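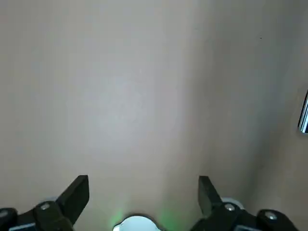 「若者の離反」は本当か　フォーティン氏のテレビ発言と、調査票の中身

政治評論家のシャーリー・フォーティン氏が、インソープ市長選をめぐって「若い有権者は与党を見捨てた」と繰り返している。最初に口にしたのは2022年7月8日、ピルニコ放送の朝の討論番組だった。以来、同じ言い回しが野党陣営のチラシに載り、支持者の投稿に引かれ、いつのまにか出典の要らない常識のように扱われている。

番組での発言はこうだ。「二年前、私が同じ席で『若者は出ていく』と言ったとき、この番組の出演者も新聞も笑いました。いま数字が出たんです。9ポイントですよ。笑った人たちは、今日の紙面に何と書くんでしょうね」

司会者は「たしかに大きい数字ですね」と応じ、そのままコマーシャルに入った。何の数字で、誰が誰に聞いたものなのか、番組中に説明はなかった。画面の下には「若者が与党離れ、9ポイント減」という字幕が番組の終わりまで出ていた。

本紙は放送の後、フォーティン氏の事務所に出典を問い合わせた。返ってきたのは調査会社プラーネルの名前と、グラフが一つだけ載った資料である。グラフの縦軸はゼロから始まっていない。前回と今回を結ぶ線は崖のように落ちているが、目盛りを読めば落ち幅は9ポイントで、崖というほどの傾きにはならない。

プラーネルが公表している概要によると、調査の回答者は全体で600人。このうち同社が「若年層」に区分しているのは101人だった。与党候補への支持が前回調査より9ポイント下がったというのは、この101人の中での話である。人数に直せば、ひと桁の回答者が別の欄に印を付けた程度の差になる。

同社で集計を担当したアシフ・カズミ氏は、電話取材に対して言葉を選びながら答えた。「下がったという方向は、否定しません。ただ、この人数で9という数をそのまま読むのはお勧めできない。概要の注記にも、年代別の数値は参考値だと書いてあります」

注記は確かにあった。概要の最後のページ、問い合わせ先の下に、本文より小さな活字で入っている。フォーティン氏の事務所から届いた資料では、そのページが抜けていた。事務所に尋ねると「紙幅の都合」という返事だった。電子ファイルで届いた資料に紙幅の都合があるのかと重ねて聞いたが、これには返事がない。

前回調査との比較にも引っかかるところがある。前回は固定電話と郵送の併用、今回はウェブ回答が中心だった。聞き方が変われば、答える人の顔ぶれも変わる。カズミ氏も「比較にはそれなりの留保が要る」と認めた。ならばなぜ両者を一本の線で結んだグラフを納品したのか。「依頼主の指定した書式です」とのことだった。

その依頼主が誰なのか、概要には書かれていない。プラーネルは「顧客との契約により開示できない」としている。フォーティン氏が費用を出したのかという質問に、事務所は「調査は独立したものと理解している」と回答した。費用を出したとも、出していないとも書かれていない回答である。 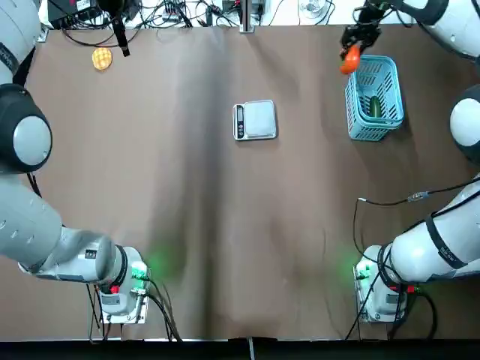
「見捨てた」先はどこか

仮に9ポイントをそのまま受け取るとしても、話はまだ半分しか済んでいない。与党候補から離れた若年層は、どこへ行ったのか。

フォーティン氏の説明では、野党の推すハンネローレ・ヴンダーリヒ候補に流れたことになっている。ところが同じ調査で、若年層のヴンダーリヒ氏への支持は前回からほとんど動いていない。増えたのは「まだ決めていない」と「投票に行かない」の二つだった。氏が番組で使った「乗り換え」という言葉に当たる動きは、少なくともこの調査票からは読み取れない。

ヴンダーリヒ陣営の幹部も、その点を知らないわけではなさそうだ。選対の広報を務めるバスティアン・ブッシュマン氏は「支持の拡大を肌で感じている」と述べ、根拠として先週末の集会を挙げた。陣営の発表では、若者を中心に100人以上が集まったという。

記者もその集会にいた。会場の後方には学生とみられる参加者の一団がいたが、前の方の席は年配の支持者で埋まっていた。陣営に年齢別の内訳を求めたところ、受付で年齢は聞いていないという。では「若者を中心に」とは何を指すのか。ブッシュマン氏の答えは「会場の熱気です」だった。

熱気を測る方法があるのなら、ぜひ次の調査から取り入れてもらいたい。

与党側の反論も、褒められたものではない。現職陣営の政策責任者ザビーネ・ブランデス氏は、フォーティン氏の発言を「悪質なデマ」と切り捨てたうえで、「我々の独自調査では若年層の支持はむしろ伸びている」と主張した。その独自調査の回答者数、実施時期、質問文のいずれについても、陣営は「内部資料のため公表しない」としている。

公表しない数字で、公表された数字を否定することはできない。相手の数字がどれほど心もとなくても同じことだ。プラーネルの概要には少なくとも回答者の数と注記が載っている。ブランデス氏の手元にあるという資料については、存在するかどうかも確かめようがない。

一方で、若い世代の不満そのものを作り話と片づけるのも乱暴だろう。市内のヴェーゲナー地区では、夜間バスの減便と家賃の上昇をめぐって、春から市への要望が相次いでいる。減便を決めたのは現市政であり、決定の前に開かれた説明会は平日の昼間だった。働いている人も学校に通っている人も出にくい時間帯である。

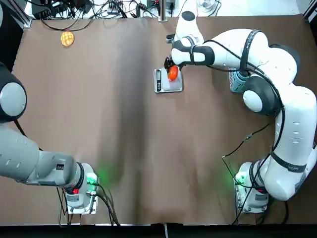
同地区で暮らす学生に話を聞くと、現職への評価は確かに辛い。ただし、その矛先は現職だけに向いてはいなかった。「バスのことをどうするのか、どっちの候補のチラシにも書いてない」と一人は言う。別の学生は、テレビで「若者が怒っている」と聞いて初めて自分が怒っていることになっていると知った、と苦い顔をした。

ヴンダーリヒ氏の公約集を読み直してみた。交通の項には「持続可能な移動の実現に向けた検討」とある。減便を元に戻すとも、戻さないとも書いていない。現職の公約集では「路線の最適化を引き続き推進」となっていた。こちらも夜間の便については触れていない。家賃に関する記述は、両者とも「関係機関との連携」で終わっている。

若者の票を奪い合っているはずの二陣営が、若者から出ている要望には正面から答えていない。「まだ決めていない」が増えたという調査結果は、その点でならうなずける。

二年前の「予言」

フォーティン氏がたびたび持ち出す二年前の発言についても確認しておく。

ピルニコ放送の公開している過去の番組記録に、該当する回があった。氏はたしかに「若者は出ていく」と述べている。だが前後を読むと、話題は市長選でも政党支持でもない。就職を機に市外へ転出する人が増えるという、人口の話だった。出ていく先は野党ではなく隣の市である。

同席した出演者が笑ったのも事実だが、記録を読むかぎり、笑いが起きたのはその直前、氏が自分の甥の引っ越し荷物の多さを話した箇所だ。予測そのものに対しては、ほかの出演者の一人が「それはあり得ますね」と相づちを打っている。嘲笑された予言者という筋書きには、だいぶ手が入っている。

この食い違いについて事務所に尋ねたところ、「発言の趣旨は一貫している」との文書回答があった。どの趣旨がどう一貫しているのかを再度質問したが、締め切りまでに回答は届かなかった。

ピルニコ放送にも、字幕の根拠を番組内で示さなかった理由を聞いた。広報の回答は「出演者個人の見解を紹介したもの」。しかし問題の字幕にはかぎ括弧も発言者名も付いておらず、視聴者には局の報道として届いたはずだ。訂正や補足の予定を聞くと、「現時点ではない」という。

プラーネルは次の調査を8月に予定している。カズミ氏によれば、若年層の回答者を増やすかどうかは「依頼主と協議中」で、注記の位置を前のページに移すことは社内で検討しているそうだ。依頼主の名を載せる予定はないという。

フォーティン氏は来週も同じ番組に出演する。局が出した予告の見出しは「止まらない若者の与党離れ」。次の調査はまだ始まっていない。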